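4.2 Fitment data and how shoppers read it

We were curious, going into this part of the study, whether people buying wheels online look at the offset at all, or whether they simply pick a finish they like and trust the store to sort out the rest. The Tuvport catalog was a good place to ask, as its product pages put diameter, width and bolt pattern in the title and leave offset and center bore to a table farther down. Of the 121 shoppers who let us follow their visits in February, 40 opened that table before adding a set to the cart. The others went by the title and the color swatches, and we have a good deal of sympathy for them, having bought wheels that way ourselves.

Natalie Hartley, who coded the sessions, grouped the wording of the fitment notes into four styles, ranging from the terse Jacquet listings to the very chatty ones Flernora writes for its truck wheels. Shoppers stayed longer with the chatty notes, though they also asked more questions afterward, mostly on brake clearance and whether the old lug nuts could be used again.

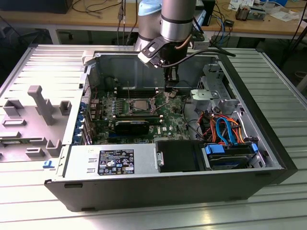

Figure 3. Robotic arm with its gripper over an open Dell desktop tower.

Returns are taken up in Section 5, where the Tostanico orders are treated separately, as that store sells wheels and tires only as mounted sets.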